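Sillach Releases Ditik Table Textile for Home Kitchens

March 16, 2024. Sillach today announced general availability of Ditik, a woven tablecloth line for kitchen and dining tables in daily use. The line was developed with the Gyamfi weaving mill and replaces the printed cloths Sillach has sold under the Getar name.

Ditik is supplied in 26 patterns, most of them built on vertical bands of folk-style motifs. The colors are carried in the yarn and run through to the reverse side, so either face can be used. Hems are double-folded and stitched on all four edges. Each cloth is machine washable and may be tumble dried on a low setting.

"The printed cloths lost color at the table edge first, where forearms and plates rub," said Hilde Verhoeven, head of product at Sillach. "We rebuilt the fabric around that area and left the patterns close to what customers already knew."

Before release, Sillach placed sample cloths in 54 households for a full year. Participants used them under ceramic plates and bowls at ordinary meals and reported stains, pulled threads and shrinkage each December. Lamisi Adjei, who ran the household trial, said the main change made afterward was a tighter weave in the white areas, where crumbs had been catching.

Care instructions are printed on a card packed with each cloth. Crumbs should be shaken out before washing. Oil should be blotted and treated with dish soap. Bleach should not be used. 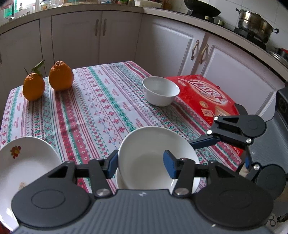
Can the cloth be used under hot cookware?
A trivet is required for anything taken directly from the stove or oven. Serving dishes at table temperature can be set on the fabric.

Ditik ships in 2 sizes, rectangular and square. Retailers may order through their regular Sillach representative. Orders for the remaining 598 Getar cloths will be filled until stock is exhausted.

Press contact: Nigel Pilkington, Sillach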